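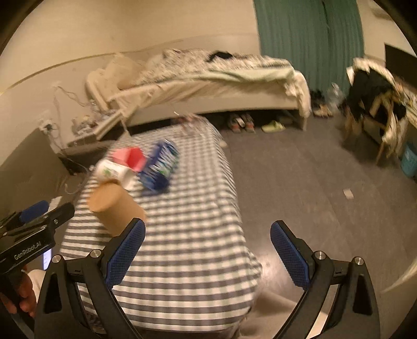 Hand-held grippers at work over a striped bed, with a few everyday items waiting on the sheet.

News > Open Days > Monotine Opens Its Doors in February

Monotine invites neighbors to try teaching a robot to tidy up

I'm Shahla Esfahani, I run the home tasks group at Monotine, and I'd love for you to come see what we do all day! Our open day is in February, doors open at 2 p.m., and we have room for 300 visitors.

Most people expect a robotics open day to be a big machine behind a fence. Ours is mostly people holding grippers (you squeeze, the fingers close, the camera on the tool records it all) and picking up ordinary stuff: boxes, packages, cardboard tubes. We work in rooms with beds, chairs and shoes on the floor, and that's the fun of it. A bedsheet is a surprisingly tricky surface. Things tip over, the cloth moves with them, and a soft package behaves nothing like a stiff carton.

You'll get to try it yourself. Each visitor gets a turn with a gripper and a short list of items to move, and then we'll play your recording back on a big screen so you can see your own wobbles. My first ones were terrible, so please don't be shy.

We'll also be showing Skadel, our training program, for the first time outside the company. It has learned from 3,000 recordings so far, made by 18 of my coworkers, and a robot arm running it will clear a bed live, twice during the afternoon. It's slow, and it still drops things. I'll be standing next to it and happily answering questions about why.

Our friends at Piras are bringing their newest finger pads for you to handle, and Fomia is taking care of coffee and sandwiches. Kids are very welcome with an adult, and the grippers are light enough for most of them to use.

Entry is free, but please save a spot through the sign-up form on our events page. Reporters who'd like a longer turn with the tools, or a chat with me before the crowd arrives, can write to the press desk and we'll set something up for noon.

Last updated: February

Contact the Monotine press desk | © Monotine | Back to top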